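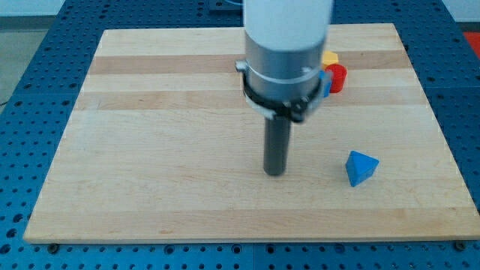
Tamara Dinu asked whether the boards really need to be on the monthly sheet at all, as they get wiped down at the end of every class and she has never had one fail. They stay on. A board that is fine in April can have an open glue line by winter once the heating has been running, and the check takes a minute.

Workroom and Kitchen Safety Checklist
Flosberg Community Centre – ground floor
Checked by: Tiago Correia
Day: Thursday, before the 5 pm class

Mark each line OK, Fix or Out of use. Write a comment for anything that isn't OK.

1. WORK SURFACES AND BOARDS

1.1 Wooden boards flat, no rocking when pressed at the corners – OK
1.2 Glue lines between strips closed along the full length – Fix
Comment: One board has a gap at the end that takes a fingernail. Put aside for regluing. If the gap goes right through, bin it.
1.3 No deep knife scoring, splinters or lifted grain – OK
Comment: Light scoring on two. Sand at the next clean-up and oil with food-grade mineral oil only. Someone left a bottle of linseed in the cupboard and I have moved it to the paint store.
1.4 Boards stored on edge with air on both sides – Fix
Comment: Stacked flat under the sink again. The rack is there for this.
1.5 Raw meat boards kept apart and labelled – OK

2. FLOORS AND EXITS

2.1 Both exits clear to full door width – Fix
Comment: Folding chairs across the rear door. Moved them myself. Please use the trolley bay.
2.2 Exit lights working on test – OK
2.3 Floor mats flat and not curling – OK
2.4 Wet floor sign on its hook – Out of use
Comment: Hinge gone. Replacement ordered from Abreu with the paper towels.

3. ELECTRICAL

3.1 Test tags in date on all portable appliances – Fix
Comment: Kettle and the small grinder are both past date. Grinder unplugged until tagged. Kettle is still in the kitchen with tape over the plug, so please leave the tape on.
3.2 No damaged leads or loose plugs – OK
3.3 Safety switch trips on the test button – OK
3.4 No power boards plugged into other power boards – OK

Tamara's comment: The kettle lead also runs behind the tap. Could we shift it to the other bench when it comes back?
Reply: Yes. There is a double outlet at the far end that hardly gets used.

4. FIRE

4.1 Extinguisher gauge in the green, pin and seal in place – OK
4.2 Fire blanket within reach of the cooktop but not above it – OK
4.3 Nothing stored within 50 cm of the heater – Fix
Comment: Two boxes of aprons. Moved to the hall cupboard.
4.4 Rangehood filters clean – Fix
Comment: Greasy to touch. They come out with a quarter turn and can soak overnight.

5. CHEMICALS AND FIRST AID

5.1 All spray bottles labelled with contents – Fix
Comment: One unlabelled, emptied and thrown out. I don't know what it was and didn't sniff it.
5.2 Sanitiser mixed to 200 ppm, strip test recorded – OK
5.3 First aid kit complete – Fix
Comment: Down to 3 blue dressings. Minimum is a full box. Burn gel is in date.
5.4 Eyewash bottle sealed – OK

6. FOLLOW-UP

Reglue or discard the split board – Tiago
Tagging for kettle and grinder – Vornine, booked with the hall lights
Dressings – Tamara
Rangehood filters – whoever closes on Thursday, sign below when done

Boards that have been washed need to stand overnight before oiling, so don't leave that job for the morning of a class.

Sheet goes in the red folder by the office door.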